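Cludow Paint & Paper Board > Walls and Ceilings > Dark green in a north-facing room, yes or no?

mossandmortar
Saturday morning, tea in hand, and I have finally stripped the last of the woodchip in the back room. It faces north, it gets almost no sun from October onwards, and everyone I know says paint it white. I've had white for years and it just goes grey and sad! So I want to go properly dark, a teal-green, all four walls and maybe the ceiling too. Has anyone done it and regretted it?

pennyfarthing_12
Do it do it do it. Ours is a deep bottle green and I walk in every evening and feel pleased with myself. White needs light to bounce about and you haven't got any. Dark colours look rich in a gloomy room, especially with a couple of lamps on.

oldbrushes
I'll be the grump. I did a dark blue dining room and painted over it after two winters. Lovely at night, miserable at breakfast. If you only use the room in the evening, fine. If you work in there all day, think hard.

mossandmortar
It's a sewing room, so mostly weekends and evenings. Good point about daytime though. I do need to see what I'm stitching.

Kettleside
What about the furniture? I'd be more worried about that than the walls. Brown wood vanishes against dark green. Pale things sing! I wrote a long post on my own blog about it when I did our spare room, and I'm pasting the top of it in below as the link keeps breaking.

Going dark without going gloomy

I love a muted green with some blue in it. It changes all day long, greyer in the morning and deeper by teatime, and a slightly uneven finish makes it softer still. Put something very light in front of it and both colours look better for it.

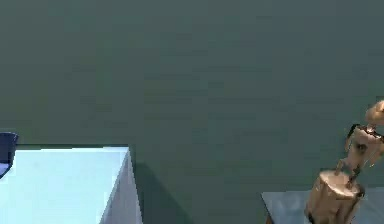

2 min read

A pale blue table against dark teal-green is one of my favourite pairings. The blue is light enough to do the job white would do, only it's kinder, and the wall colour stops it looking like a nursery. I'd keep the floor plain and bring in warmth with a rug or curtains. Mustard is the obvious one. Rust is better.

Kettleside
That's the gist, the rest was me going on about curtain poles.

oldbrushes
Pale blue and teal is too cold for a north room, surely. You'd want cream. I can feel the draught from here.

Kettleside
Disagree! Cream goes yellow and tired next to green. Cold next to cold is fine so long as your bulbs are warm.

pennyfarthing_12
I'm with oldbrushes on this one, sorry Kettleside. Love the dark wall, would swap the blue for a soft pink.

tinytrowel
Which paint are you using? I had Vasilakis matt in a similar shade and the colour was gorgeous but it marked if you so much as looked at it. Esus eggshell was tougher, a bit shinier than I wanted. Get testers of both and paint them on lining paper, then move it round the room for a week.

mossandmortar
I've got a Kamex tester called 1047, no name, just the number. It's dried blotchy. Is that the paint or me?

tinytrowel
Probably one coat over bare plaster. Mist coat first, then two proper coats, and don't keep going back over it while it's drying. Dark colours show every roller mark.

oldbrushes
What tinytrowel said. And leave the ceiling pale, please, for my sake.

mossandmortar
Ceiling is still up for debate! I've ordered more testers and a pale blue one for the old cutting table, so I can try Kettleside's idea before I commit. Will report back once the mist coat's on.

pennyfarthing_12
Try a pink one as well!!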